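Food Lab Basics, Unit 5: Toast and Small Appliances
Handout prepared by Rianne Hendriks

Reading before class: Baudry, chapter 3, the section on dry heat.

Toasting is the first dry-heat method in this course. Bread browns when the surface dries out and the sugars and proteins near it react. A slice with more sugar in it browns sooner, so milk bread and brioche need a lower setting than a plain white loaf.

Terms to know: slot, carriage, browning control, crumb tray.

Setting up the station

Put the toaster on a bare, flat table with nothing hanging over it. Keep the cord behind the toaster and away from the front edge. Lay the serving tray to one side, close enough that the toast doesn't have to be carried across the table. The slice should sit in the slot without being forced. A two-slot toaster can draw up to 800 watts, so don't share its outlet with a kettle.
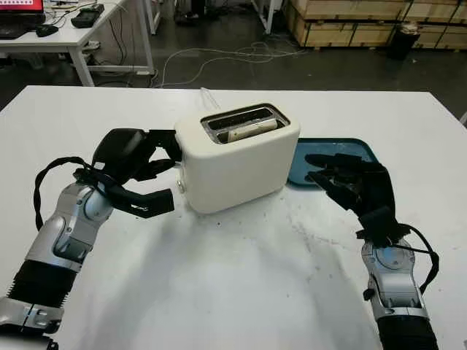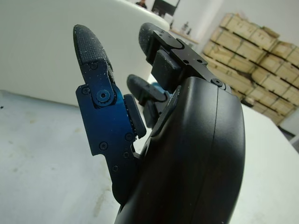
First picture: two-slot toaster with a slice of bread in the nearer slot, tray to the right.

Procedure

Toast one slice at the middle setting and write down the time. Let it rest for a minute on the tray, then break it in half and look at the depth of the browned layer. Repeat with a second slice one setting higher.

Unplug the toaster before reaching in for a stuck slice. Never use a fork or knife.

Cleanup

Let the toaster cool. Empty the crumb tray into the trash and wipe the table, including under the toaster. Crumbs left in the tray will scorch and change the smell of the next batch.

Record sheets go to Dorian Fleury at the end of the session. Unit 6 covers pan toasting and croutons.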